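Zerside Rental Appliances
Refrigerator Hosa, tall model, silver finish

Item no. 3440
Condition: used, checked by our workshop
Minimum rental: 2 months
Delivery: inside Humatby and Gaber

The Hosa is our tall refrigerator for shared kitchens, small offices and families who need a second cold place for some months. The outside is silver with a smooth and matte surface. We clean it with a soft cloth and warm water only, and we ask our customers to do the same. Please do not use powder or the rough side of a sponge. 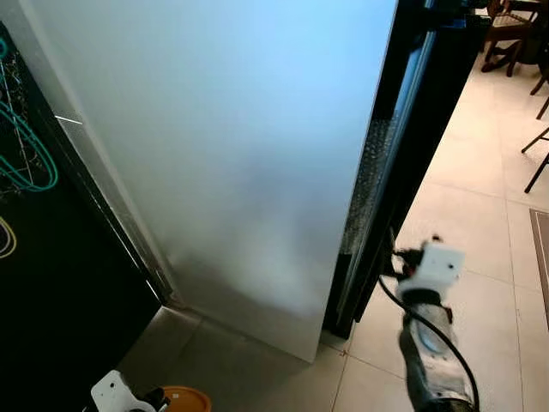
Hosa, silver finish, standing on a tiled floor.

Before you order, please measure the place where the refrigerator will stand. Leave free space on the side where the door opens, so that the shelves can be pulled out completely for cleaning. The door seal should be wiped every two weeks, also inside the folds. If the seal does not close well, call us and we will change it without cost.

The interior is white and well lit. Jars can stand in a row on the shelf, and flat plates are best put low down, where you can take them out without moving other things.
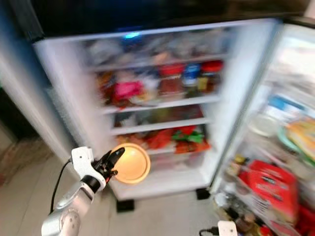
Packages and bags should not be pressed against the back wall, as the air must be able to move there. After delivery let the refrigerator stand for some hours before you connect it to the electricity, and put the food in on the next day.

Deposit: 300, returned after the pickup when the interior is clean and all shelves are present.

Carrying to upper floors is possible, but tell us the floor when you order. In December we deliver only in the mornings.

Page updated Thu 3 July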